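The slow return of the willow bed

Basket willow is cut in winter, once the leaves have dropped and the sap is down. At Onura, where the beds were replanted after a gap of two generations, the first cut is made at ground level with a short hooked knife, leaving a stool that will throw new rods in spring. Stools are set in rows 60 centimetres apart. Wider spacing gives heavier rods with side shoots, which weavers do not want.

Sorting follows. Rods are stood in a sunken barrel and drawn out by length, longest first, then tied in bolts. The grower supplies 225 bolts a year, most of them to the workshop at Bundgaard, and keeps the shortest grade back for ties.

What happens next decides the colour. Brown willow is dried with its bark on. White willow is stood in shallow water until the buds break, then stripped. Buff is boiled in its bark before peeling, and the tannin stains the wood a warm tan. The boiler at Bundgaard runs overnight and is emptied at six in the morning — any later and the rods start to mark.

Dried rods will not bend without cracking, so they must be soaked again. Stripped rods need an hour or two. Brown rods of the same length need several days, and the water has to be changed in warm weather.

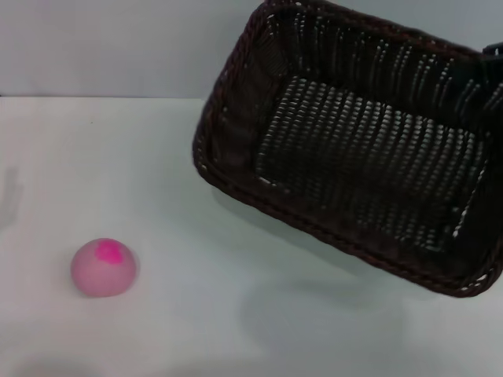 Price remains the weak point. A stripped bolt takes 3 times the labour of a brown one, and imported material is sold already graded. The Wivau variety, slender and low in pith, has narrowed the gap a little by cutting waste at the sorting stage. Sindus, a heavier type grown for uprights, has been less reliable and suffered badly from rust last August. Onura plans to grub out half of its Sindus rows after the next cut and rest the ground for a season.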